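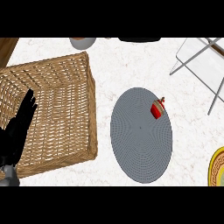 When can households in Zultcombe start ordering from the new bread and vegetable round?

Orders open on Jan 16, 2020, and the first deliveries go out the following week. Anyone living inside the parish boundary can sign up, and so can residents of the lower end of Dekummont Road.

Zultcombe Food Round is launching a weekly delivery service for fresh bread, eggs and seasonal vegetables. It replaces the Saltings Lane shop counter, which closed last July when the lease on the building ran out. Since then most people in the village have had to travel to Lornum for anything beyond milk and newspapers, and the bus there now runs only in the mornings.

The round will be run from the former dairy at Ranjbar Yard. The building has been rewired and given a new cold room, and the old loading bay has been repaired so that the van can be packed under cover. Work was paid for by a loan from members of the Round, to be paid back over 4 years.

Bread will come from a bakery in Lornum, which will bake on the morning of each delivery. White, wholemeal and seeded loaves will be on the list every week, with rolls and fruit loaf when the bakery has room in the ovens. Vegetables will come from growers on the Dekummont side of the valley. In winter that will mostly mean potatoes, leeks, carrots, cabbage and kale. Salad and soft fruit will be added when they are in season locally, and the Round does not plan to buy them in from further away.

A leaflet with an order form has been delivered to all 885 homes in the area. Spare copies can be picked up from the library desk and the surgery waiting room. Forms can be handed in at Ranjbar Yard or posted through the door there at any time.

"People told us they missed being able to get a decent loaf without making a morning of it," said a spokesperson for Zultcombe Food Round. "We looked at reopening a shop and could not make the rent work. A van and a packing room cost a good deal less, and we can reach the people who could not get down to the shop in the first place." 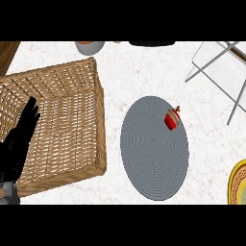 Prices and how to pay

There is no joining fee. Customers pay for what they order, plus a delivery charge of £2 per household. The charge is the same whatever the size of the order. It is dropped altogether for anyone who collects from Ranjbar Yard.

Payment can be made by card over the telephone, by standing order or in cash to the driver. Customers paying cash are asked to have the right money ready if they can. A price list will be printed every month and sent out with the orders.

Changes and missed deliveries

Orders can be changed or cancelled up to 36 hours before delivery. After that the bread has been ordered from the bakery and will have to be charged for. Customers who expect to be out can name a neighbour or a safe place on the form. Food that cannot be left will be taken back to the cold room and kept until the end of the next day.

Customers going on holiday can pause a regular order by telephone. It will start again on the date they give, with no need to fill in a new form.

Growers and bakers

The Round would like to hear from anyone nearby with produce to sell, including people with surplus from a large garden or an allotment. Eggs are wanted in particular, as the present supply will not cover the number of homes on the list. Details of what can be accepted, and how it should be labelled, are available from Ranjbar Yard.

Notes to editors

Zultcombe Food Round is a members' society owned by its customers and suppliers. It serves the parish of Zultcombe and part of Dekummont Road. Further information and a copy of the order form can be requested by writing to Zultcombe Food Round, Ranjbar Yard, Zultcombe.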